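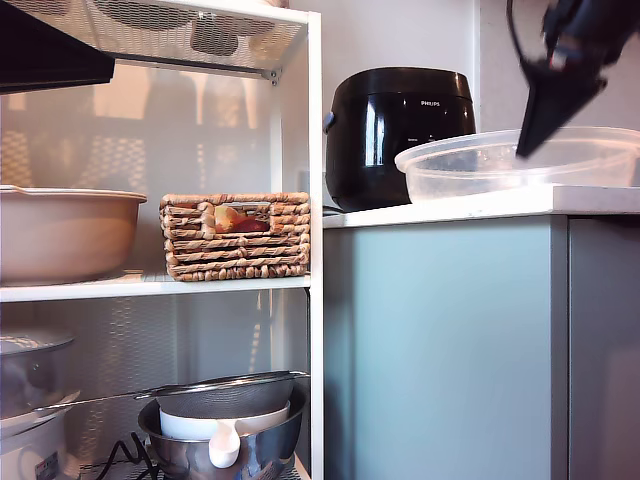
White open shelving beside a kitchen counter, with a bowl and a woven basket.

SIRKMONT, April 17, 2020 – Plusside today announced that its home cooking classes will move to a telephone and mail format until further notice. The change applies to both spring courses, which were suspended in March.

Each course will consist of 11 lessons. Printed recipes will be mailed to enrolled households every two weeks, and instructors will take calls on weekday afternoons.

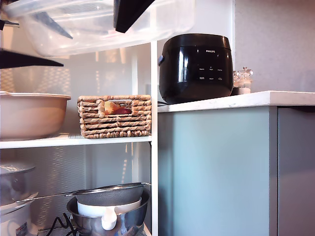

Plusside News – Page 2

Fees already paid will be carried over in full. Participants who prefer a refund may request one in writing from the Sirkmont office.

The Vi baking course – offered jointly with Skimura – will keep its present enrollment. New applications for all other courses remain open.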